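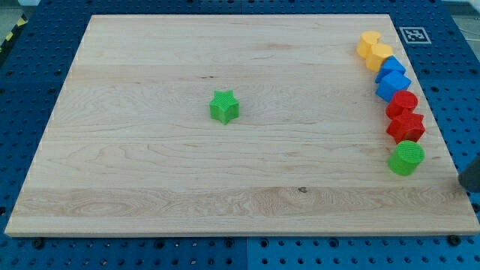 Corkwood Swatch Notes

Version 2 of the notes. Changes are listed near the end.

Contents

What is in the files
How the samples were read
Columns
Known problems
Using the data
Changes
License

What is in the files

Corkwood is a small data set of wood finish readings. It covers 131 test strips, each cut from a pale hardwood, sanded, finished on one face and left on a rack by a north-facing window. The other face was left bare. Color was read on both faces at the start and then once a month for a year.

The strips came from two suppliers, listed in the data as Predgate and Pundard. Predgate stock is kiln dried and arrived planed. Pundard stock was air dried and came rough, so it went through the planer before anything else was done to it. If you compare finishes across the two, keep the supplier column in your grouping. Bare Pundard strips start a little darker than bare Predgate strips, and the gap is still there at the end of the year.

There are three files. strips.csv has one row per strip. readings.csv has one row per strip, face and month, with more than 2000 rows in all. finishes.csv is a short lookup table for the finish codes.

How the samples were read

Each strip has a pencil line at the center of each face. The reader goes down on the line, three times, and the stored value is the middle one of the three. The raw triples were not kept for the first month, and for that month only the middle value exists.

Readings were taken in the morning, with the shop lights on and the blinds down. The reader was checked against its white tile before each session. When the tile check was off, the session was put back to the next day, and the date column shows the day it was really done.

Sanding went to 200 grit on every strip. The oil finishes were wiped on and wiped off twice, with a day between coats. The water-based finishes got three brushed coats with a light sanding after the first. Shellac was padded on until it looked even, so coat count is blank for shellac.

Columns

strips.csv

strip_id – text, one letter and three digits
supplier – predgate or pundard
cut – flat, rift or quarter
finish_code – matches finishes.csv
coats – whole number, blank for shellac
notes – free text, mostly empty

readings.csv

strip_id – matches strips.csv
face – finished or bare
month_no – 0 for the first reading, then 1 to 12
date – day of the reading
L, a, b – the stored color values
flag – blank, or one of the codes under Known problems

finishes.csv

finish_code – two letters
type – oil, water, shellac or wax
tint – yes or no

Known problems

Flag K means the pencil line fell on or next to a knot. These strips read dark from the start. They were kept because the change over time is still usable, but leave them out of any average of the starting color.

Flag G means strongly figured grain under the reader. Wavy grain reads differently depending on which way the strip is turned, and for the first few months the direction was not fixed. From month 4 on, the pencil line has an arrow and the strip is always turned the same way.

Flag R means the strip was found out of its slot on the rack. How long it had been there is not known.

The December session was done in two halves, the second on a Thursday two days after the first. The rows are not flagged, but the dates differ.

The wax strips were handled more than the others during setup and a few have marks near the ends. The center readings should not be affected.

Using the data

Most people will want the change from month 0, not the plain values. Join readings.csv to itself on strip_id and face, subtract, and drop flag R. The script in the tools folder, juska_diff.py, does this and writes one file per finish. It is named after the Juška chart layout it was first written to feed, and it runs without that.

Please do not use these numbers to predict how a floor or a table will age. The strips got window light only, with no heat, wear or cleaning.

Changes

Version 2 – fixed swapped a and b values in the month 7 readings, added the date column, renamed "back" to "bare" in the face column.

Version 1 – first release.

License

Free to use and change, with credit to Corkwood. Corrections are welcome through the issues page. Give the strip_id and month_no with any value you think is wrong.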